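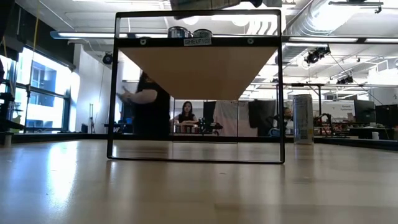
4. Installing the Wavus scoreboard controller

The controller runs the home and away score, the match clock and the substitution board at a football ground. Set it up in the press box or any covered position with a clear view of the pitch. A small metal-framed shelf on a tabletop is a good place for it, and a printed label on the crossbar, like the "SHELF1(0)" one, makes it easy to refer to the right shelf when you fill in the ground plan.

Before you start, charge the controller for 2 hours. The Laststead display must be switched off at the wall.

1. Place the controller on the shelf with the antenna facing the display.
2. Connect the Tumadeo cable to the port marked OUT. Push until it clicks.
3. Switch on the display, then the controller. Wait 30 seconds.
4. Press MENU and choose Football. The clock shows 00:00.
5. Enter the team names. Long names are shortened on the display — check them from the stand before the gates open.
6. Press TEST. Every segment should light once.

Note: The clock keeps running past 45:00 and 90:00. To show added time, hold ADD and enter the minutes given by the fourth official.

Note: At grounds holding more than 2,000, fit the Matubbar repeater as well. See section 6.

CAUTION: Do not unplug the cable during a match. The score is kept, but the clock goes back to the start of the half.

CAUTION: Keep drinks away from the controller. Water damage is not covered.

If the display stays blank after step 6, switch both units off and repeat from step 2.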